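Re: [floor-automation] Open day at the Mitlow hall, bin handling demo
Date: 3 Mar 2026
List: floor-automation

> I couldn't get to the Mitlow open day and would like to hear from
> anyone who did. We run flow racks with blue plastic bins at our
> Jovberg site and we are being asked to look at arms for the picking
> side. My questions:
>
> Did the robot work on normal racking or on something built for the
> show? Was it running by itself or was somebody driving it? And did
> anyone get a straight answer on how long the gripper fingers last?
>
> Any notes welcome, even rough ones.

I went, so I'll try to answer in order. I was there for the afternoon session only. The morning was mostly talks, and the slides are supposed to go up on the Hlongwane page later in March.

The racking first. It was ordinary stuff as far as I could tell. Stainless frames, roller tracks, blue plastic bins on several levels. Fatudura supplied the racks and told us they are the same ones in their regular price list, with no changes for the robot. I asked twice and got the same answer from two different people. The track pitch and the post spacing are standard for them. If your racks in Jovberg are painted steel I would ask about glare separately, because the polished beams throw back a lot of light and the wrist camera gets all of it. They had to turn down the exposure during setup, and the person at the desk said that took longer than teaching the arm where the racks were.

They let us copy a few stills from the wrist camera. Two of them are below.
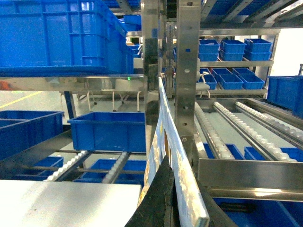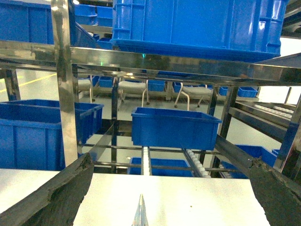 Both are from the wrist, with the racks behind.

Reading time: 4 minutes

The second question was who was driving. Both, depending on when you were standing there. For the first part an operator moved the arm by hand control and talked through what he was doing. After the break they ran it from a stored program, with the operator next to the stop button. He used it once, when a visitor leaned over the tape to look at the rollers. The restart took a couple of minutes and they explained each step, which I found more useful than the run itself.

The hall is tighter than I expected. Visitors had to stand well back, and from there you could follow the arm but not the fingers. There was a monitor with the wrist view, and most of us ended up watching that. If you go to the next one, get a place on the monitor side.

On the fingers, I did not get a straight answer. The ones on the arm were not new. You can see the wear in both stills, and one finger is dusty as well in the first. Hlongwane said they change them on inspection and don't have a fixed number of cycles. I asked what the inspection looks for and was told edge shape and grip surface, checked by eye. That is fine for a demo hall. For a site with three shifts I would want something written down, and I told them so. They took my address.

Some other points from my notes, in no special order.

The rack levels are not all alike. At least one shelf is set at a tilt and others are level, and the arm has to deal with both. They said the tilted ones took more work because a bin can creep while it is being approached.

Bins stacked in twos are treated as one item unless you tell the system otherwise. That would be a problem for us. We stack empties all the time.

The cell on show has been set up for 7 weeks. Fatudura gave a figure of 814 moves logged in that time, which is low, but they said most of the hours went into changes and visits. I would not use it to judge speed.

Price was not discussed in the open session. I was quoted 400 a month for the service contract on the software alone, and told that hardware is by request. I don't know if that is per arm or per site. Please check before you put it in a budget.

They use the same arm for small parts work between rack runs. I didn't see a full cycle of that, so somebody else will have to comment.

If you want to see it for yourself, Mitlow said they take small groups outside the open days, with 2 weeks' notice. Ask for a session with the operator and bring one of your own bins. They were willing to try other makes, but nobody in my group had one along.

I have a few more pages of notes on the network setup and the floor marking they use for the safety zone. If that is of interest, write to me off list and I will type them up.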